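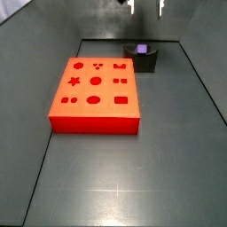
Plillel – ein freier Federhall für DAW und Kommandozeile

Zuletzt aktualisiert: Juni
Lesezeit: 4 Minuten

Wir verwenden Cookies, um die Seite zu verbessern. Mit der weiteren Nutzung stimmst du dem zu.

Plillel ist ein Federhall-Plugin, das richtig scheppern darf. Es läuft als VST3, als CLAP und als kleines Programm im Terminal, und es klingt nach dem, was man aus alten Gitarrenverstärkern im Ohr hat: dieses nasse »Tschoing« auf der Snare, das leise Tropfen hinter einer gezupften Melodie. Ich sitze seit Monaten daran und freue mich immer noch jedes Mal, wenn ich ein Rimshot-Sample hineinschicke!

Was drin ist

Der Kern ist ein physikalisches Modell mit 2 oder 3 Federn, dazu kommt eine Sammlung gemessener Impulsantworten namens Altedora. Beides lässt sich stufenlos mischen. Nur Modell klingt lebendig und manchmal etwas wild, nur Faltung klingt sehr nah am Gerät, steht aber ziemlich still. Die schönsten Sachen passieren für mein Gefühl ungefähr in der Mitte.

Altedora enthält 28 Impulsantworten von sieben Halltanks. Jeder Tank wurde in vier Einstellungen gemessen: trocken angesteuert, mit Vorverstärker, mit angezerrtem Vorverstärker und liegend auf Schaumstoff. Die Dateien sind WAV, mono, 24 Bit, 48 kHz. Wer mit 44,1 kHz arbeitet, muss nichts umrechnen, das macht das Plugin beim Laden.

Die Messungen stammen von Aniela Makowska, die in Claltby einen ganzen Nachmittag lang Sinus-Sweeps durch scheppernde Blechwannen gejagt hat. Mein persönlicher Liebling ist der Tank mit dem Kürzel »Bednarek«. Der hat bei 750 Hz eine kleine Resonanz, die man auf Orgel kaum bemerkt und die auf einer Telecaster wunderbar singt.

Installation

Archiv entpacken und den Ordner Plillel in das Plugin-Verzeichnis kopieren. Danach in der DAW neu scannen lassen. Die Impulsantworten liegen im Unterordner altedora und müssen dort bleiben, sonst startet das Plugin nur mit dem Modell und zeigt oben ein gelbes Ausrufezeichen.

Selbst bauen geht auch:

cmake -B build -DCMAKE_BUILD_TYPE=Release
cmake --build build
ctest --test-dir build

Unter Linux werden die Entwicklungspakete für ALSA und Freetype gebraucht. Unter Windows bauen wir mit Visual Studio, MinGW ist ungetestet – Rückmeldungen sehr willkommen.

Die Regler

Drip: wie stark die hohen Frequenzen der Feder nacheilen. Ganz links braver Raum, ganz rechts Surfmusik.

Tension: Spannung der Federn. Verändert Laufzeit und Klangfarbe zugleich und darf gern automatisiert werden, das Modell knackt dabei nicht mehr (danke, Waldemar!).

Kick: simuliert den Tritt gegen den Verstärker. Die Stärke folgt der Anschlagsdynamik, wenn man ein MIDI-Pad darauf legt. Macht großen Spaß und ist auf der Bühne sogar brauchbar.

Blend: Modell links, Faltung rechts.

Low Cut: steht ab Werk auf 120 Hz. Bei Bass lieber höher drehen.

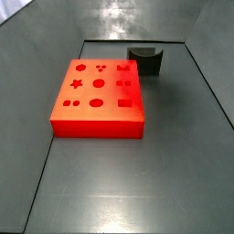
Alle Regler außer Blend reagieren auch auf der Kommandozeile, dort in Kleinbuchstaben und mit Werten von 0 bis 1:

plillel --drip 0.6 --tension 0.3 --tank bednarek snare.wav snare_nass.wav

Das ist herrlich, wenn man einen Ordner voller Einzelschläge auf einmal verhallen will. Eine Schleife in der Shell genügt. Blend heißt dort --mix, das ist historisch gewachsen und wird irgendwann angeglichen.

Bekannte Macken

Bei sehr kleinen Puffergrößen steigt die Last deutlich, sobald alle drei Federn laufen. Zwei Federn sind viel genügsamer und klingen auf Gesang oft sogar besser.

Presets aus der ersten Vorabversion laden zwar, aber Tension ist darin umgekehrt gespeichert. Einmal von Hand spiegeln und neu sichern.

Das Fenster lässt sich noch nicht vergrößern. Steht ganz oben auf der Liste!

Mitmachen

Fehler bitte mit DAW, Betriebssystem, Samplerate und Puffergröße melden, am besten mit einer kurzen Audiodatei. Neue Impulsantworten nehmen wir mit Begeisterung auf. Bitte den rohen Sweep mitschicken, ohne Normalisierung und ohne Fade am Ende – der Ausklang einer Feder ist lang, und gerade im leisen Teil steckt viel Charakter.

Am Modell schraubt hauptsächlich Waldemar Kurek, größere Änderungen am DSP-Code also vorher kurz mit ihm im Ticket besprechen. Presets dürfen einfach als Pull Request kommen, gern mit albernen Namen.

Lizenz

Der Code steht unter der GPLv3, die Impulsantworten unter CC BY 4.0. Bei Altedora bitte »Aniela Makowska, Altedora« als Quelle nennen. Musik, die mit Plillel entsteht, gehört selbstverständlich euch, und über Links zu fertigen Stücken freuen wir uns riesig.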